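Sustico Guest Room Handbook
Search this handbook Go Popular: linen, lost property, kettle

Section 4: Clearing a room before you clean it

This section covers the part of the job that comes before any cleaning. You are not polishing, hoovering or changing a bed yet. You are picking up after people who have paid to be somewhere nice and have marked the occasion with crisps.

If you are new, read the whole section once before you go in. If you have been with us since the old Clustach binder, read it anyway, as we have changed steps 5 and 9, and the binder was wrong about sofas.

4.1 What you need

- One soft-sided rubbish bag or pop-up bin. It must stand up, more or less, by itself.
- Gloves, one pair per room. Yes, per room.
- A lost property envelope and a pen that works. Test the pen in the corridor.
- The room card, with the Eskildsen form clipped behind it (order code 3508 if you have run out).

Leave the vacuum cleaner outside for now. It will look at you reproachfully. Ignore it.

NOTE: The pop-up bins fold flat by twisting the rim into a figure of eight and pushing down. They unfold by being let go of. Point yours away from your face, and away from the lamp.

4.2 Setting up

1. Knock, wait, knock again, say who you are. Wait a bit more than feels polite.

2. Prop the door open and put the lights on at the wall. Open the curtains too. Lamplight is lovely for reading and hopeless for finding cling film.

3. Stand still and look round the room before touching anything. Start with the floor, then the bed, then the bedside table, then any chairs or sofa. Ten seconds is plenty.

4. Put the bin on the carpet in the middle of the job, between the bed and whatever seating there is. People like to leave it by the door and walk each wrapper over to it individually, like a small funeral. Bring the bin to the rubbish.

5. (Changed) If the bin sags, hold the rim with one hand and fill it with the other. The binder told you to weigh it down with a full bottle of cleaning spray. We have since learned about lids.

CAUTION: Never put a bin on the bed or the sofa, even for a moment, even an empty one. You know where it has been.

4.3 Picking up

6. Big things first. Crisp packets, takeaway bags, paper wrappers, anything you could see from the doorway. Shut or fold each packet before you lift it, opening upwards. A packet that looks empty contains between four crumbs and a life sentence's worth, and they will all leave by the lowest exit.

7. Flat things next. Snack wrappers that have been trodden on lie close to the pile and take on the colour of the carpet. Slide a fingertip under one edge and peel. Do not scrape at them with your shoe.

8. Clear film last of the big bits. The strip that comes off a sandwich or a multipack is the one thing on the floor that will reliably go up the vacuum cleaner and wrap itself round the brush. Look along the carpet from a low angle, towards the window, and it will usually give itself away with a shine.

CAUTION: If film does get into the brush, switch off and unplug before you pull it out. The Drateo upright has a particularly keen brush and no sense of humour.

9. (Changed) Now the bed, before you strip it. Paper cups get put down on duvets by people who believe they will remember them. Pick the cup up by the rim, keep it level, and look inside before you tip it anywhere. Do the same with cups lying on their side, which may still have a mouthful tucked in the curve. Then check the duvet underneath. If there is a mark, fold that part inwards and put the duvet in the stain bag, not the ordinary one.

In the binder, the bed came after the sofa. It now comes before, so that you are not carrying a suspect cup across seating that costs a good deal more than the cup.

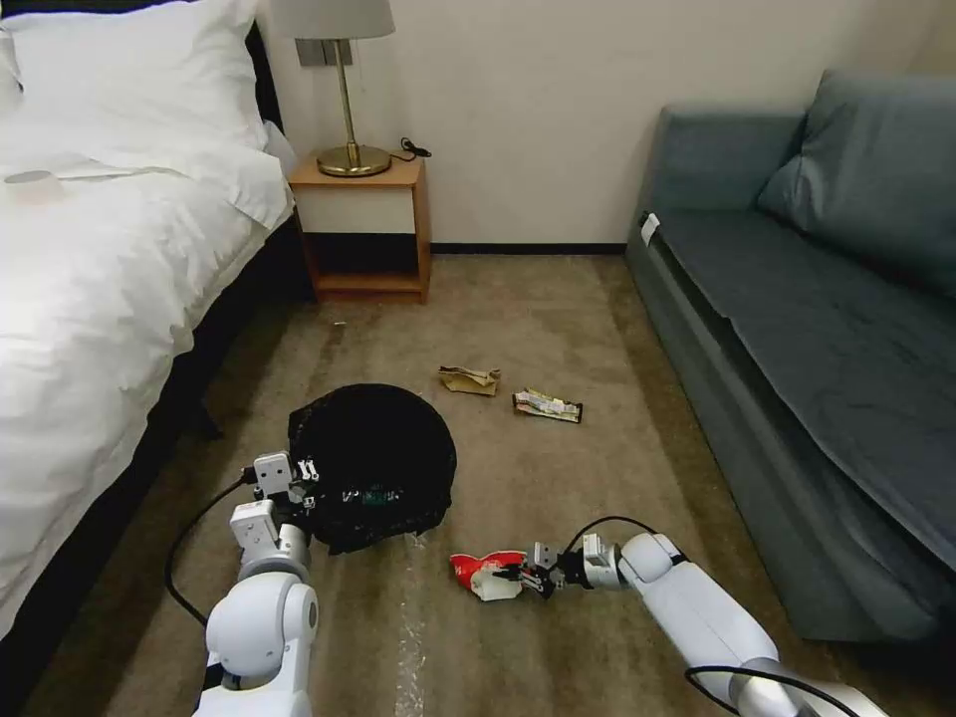 10. Sofa and chairs. Lift the back cushion, run a gloved hand along the join, and put the cushion back where it was. Coins, cards, earrings and anything with a name on it go in the envelope. Crumbs stay put until you fetch the vacuum cleaner and its narrow nozzle. Leave any sewn-in tags alone. They are there for the laundry, and 396 of them have been snipped off over the years by tidy-minded people who were trying to help.

11. Bedside table. Check the top, the shelf underneath and the gap behind. Follow the lamp flex with your eye to see that it isn't pinched or hanging where a foot could catch it. Don't tug it straight. Some lamps are mostly shade, and they come with you.

12. One last pass for the tiny bits near the skirting and the legs of the furniture. If it is smaller than a pea, it belongs to the vacuum cleaner. You are allowed to stop bending down now.

4.4 Taking the bin out

13. Press the contents down gently with the flat of your hand. If it crackles, fine. If it squelches, something was missed at step 9.

14. Carry the bin out by its handles or by both sides of the rim, upright, and empty it into the trolley sack. Change your gloves.

15. Tick box 8 on the Eskildsen form and only then bring in the vacuum cleaner.

NOTE: Anything you are unsure about is not rubbish. A receipt with a phone number on it, a child's drawing on the back of a menu, a single sock of obvious sentimental weight: envelope, room number, front desk. In March a guest rang about a paper napkin. It had a seating plan on it for a wedding.

4.5 If it goes wrong

The bin keeps falling over. It has been folded the wrong way once and never forgiven anyone. Swap it for another and hang the old one on the hook marked REST.

Crumbs have gone everywhere. See step 6, then have a quiet word with yourself. Vacuum slowly, with the pile first and then against it.

The guest comes back halfway through. Say hello, offer to come back later, and take the bin with you.

Section 5 deals with stripping the bed.

Text by Védís Hafþórsson, Housekeeping Training

Comments (3)

trolley_no_8
The funeral line in step 4 is unfair but I have now moved my bin.

Maud P.
Can we have it in writing that the pen is supplied? I have bought my own since Christmas.

nightdesk
Please write the room number ON the envelope and not on a sticky note attached to the envelope. The notes come off. I have a drawer of nameless earrings and one very nice glove.

Contact Housekeeping Training | © Sustico | Back to top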